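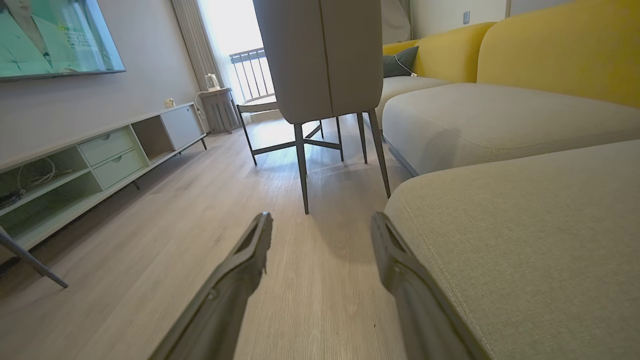
3.2 Ablageflächen im Wohnraum

Wohnräume übernehmen in kleinen Wohnungen Aufgaben, für die der Grundriss keinen eigenen Ort vorsieht. Wir bezeichnen eine Fläche als sekundär belegt, wenn auf ihr Gegenstände liegen oder stehen, die nach Auskunft der Bewohner in einen anderen Raum gehören. Ein Wasserkocher auf der gerippten Einheit vor dem Fenster, wie in dem hier abgebildeten Wohnraum, fällt unter diese Definition, das aufgerollte Kabel im offenen Fach des Fernsehmöbels dagegen nicht. Niedrige, lange Möbel unter dem Bildschirm nehmen im Korpus Modholm bis zu 165 verschiedene Gegenstandstypen auf — Schubladeninhalte sind darin nicht enthalten. Offene Fächer werden anders genutzt als geschlossene: In ihnen sammelt sich, was selten bewegt wird, vor allem Kabel und Netzteile.

Teilen (2) | Kommentare (0)

3.3 Wäsche als wandernder Bestand

Von den 1083 kodierten Ablageereignissen entfallen 251 auf Textilien. Fashola hat für diese Gruppe den Begriff des wandernden Bestands vorgeschlagen, den wir übernehmen. Gemeint sind Kleidungsstücke, die sich zwischen Waschmaschine, Trockenplatz und Schrank befinden und dabei an wechselnden Stellen zwischengelagert werden. Der Korb ist das übliche Transportmittel. Er steht in der Regel auf dem Boden und nahe an einem Sitzmöbel, auf dem später gefaltet wird (Abb. 2).
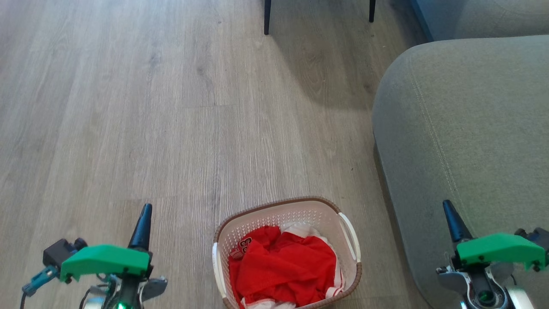 Seite 47

Abb. 2: Weißer Wäschekorb mit rotem Kleidungsstück (Aufdruck »23«) neben dem Sofa.

Für die Kodierung war zu entscheiden, ob der Korb selbst oder sein Inhalt als Einheit gilt. Ezeani plädierte zunächst für den Inhalt. In der Erprobung erwies sich das als unpraktisch: Lose gehäufte Stücke verdecken einander, und von den unteren ist häufig nur eine Kante zu erkennen, so auch bei dem weißen Stoff in Abb. 2. Kodiert wurde deshalb der Korb, ergänzt um das oberste erkennbare Stück. Sportkleidung erhielt eine eigene Unterkategorie — sie wird in mehreren Haushalten getrennt gewaschen und nach Angabe der Befragten seltener gefaltet.

Die Standorte der Körbe wurden nach dem Schema von Vernimden erfasst, das nur zwischen Laufweg, Möbelrand und Raummitte unterscheidet. Körbe am Möbelrand blieben im Mittel länger stehen als solche im Laufweg. Ob dies an der geringeren Störung liegt oder an der Nähe zum Faltplatz, lässt sich mit den vorliegenden Daten nicht trennen. Die Nacherhebung im Oktober soll dazu auch die Uhrzeit des Abstellens festhalten.

Zurück | Inhalt | Weiter

Zuletzt aktualisiert: Oktober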